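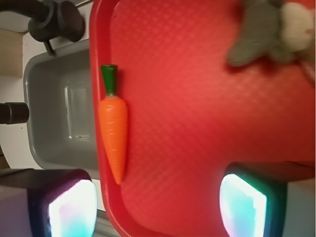
A toy carrot on a red plastic tray, next to the sink.

My sister's kids come to me for most of July, and for those weeks my kitchen has a second kitchen inside it. You know the kind of thing: plastic pears, a felt egg, a teapot the size of a lemon. I write about food for a living and I own one good knife and two decent pans, and I have cooked fewer meals in my life than my niece has served me before breakfast.

So I got curious about play food. Where does it come from, who decides what a carrot is, and why does every family I know have a carrot? I'd ask friends what was at the bottom of the toy bin and they'd go look and come back with a carrot. Sometimes a carrot and half a fish.

The man to talk to, everybody said, was Adeel Memon, who runs a secondhand toy shop in Liledport, up a flight of stairs over a tile showroom. He's been buying and selling play kitchens for 21 years. When I got there he had a bathtub (a real one, claw feet and all) filled with plastic groceries, and he let me dig.

I could have stayed all day! There were grapes you could pull apart, and pizzas with the olives molded on, and a roast chicken from a maker called Cunha that was so brown and shiny I got hungry. Adeel likes the Cunha stuff best. He says the old molds had more going on in them, and he had me close my eyes and run my thumb down a carrot to feel the little ridges. Then he handed me a cheaper one, smooth all the way down, and I felt sort of cheated on behalf of children everywhere.

"The top is what I look at," he told me. A real carrot comes with a big floppy mess of greens, and that's a headache to make out of hard plastic, so the toy companies cut it back to a stub. Some are little crowns, some are flat on the end like a bottle cap. Kids don't care one bit. They hold it by the green and stir the soup with it.

He sells loose vegetables out of the tub for 40 cents each. The chicken was nine dollars and I bought it, and I'm not sorry.

The tray question came up too, and I have feelings about this. A play kitchen needs a tray more than it needs an oven. Get a big plastic one with a rim, the cafeteria sort, with some texture to it so the peas don't skate off when a four-year-old turns a corner. Red is nice. Orange food looks wonderful on red, and so does almost anything else, which I suppose is why so many diners use it. The tray is the counter, and the table, and the place where a stuffed animal gets to lie down while it waits for lunch.

My friend Simão Abreu teaches preschool over in Wangate, and he's stricter than I am. His class gets a gray plastic basin for a sink and one tray per cook, and at cleanup the food goes from the tray to the basin and the basin goes on the shelf. Plush customers go home to the reading corner. He swears the washing up is the favorite part. I sat in one morning in a very small chair and he's right, they fought over it. One girl washed the same potato until snack time, and there wasn't a drop of water in the room.

I asked him what he'd buy if he was starting over with an empty shelf. Bread, he said. Two eggs. Something long and something round. He'd skip the sets that come with 87 pieces in a zip bag, because by the second week you're finding shrimp in the coat cubbies. There's a Bestillow set he puts up with, mostly for the cheese.

And a carrot? "Well, sure," he said. "You can't have a kitchen without one."

The kids are back with me this week. Lunch yesterday was chicken, tea, and carrot, in that order, and I was told to finish the carrot first or there'd be no more tea.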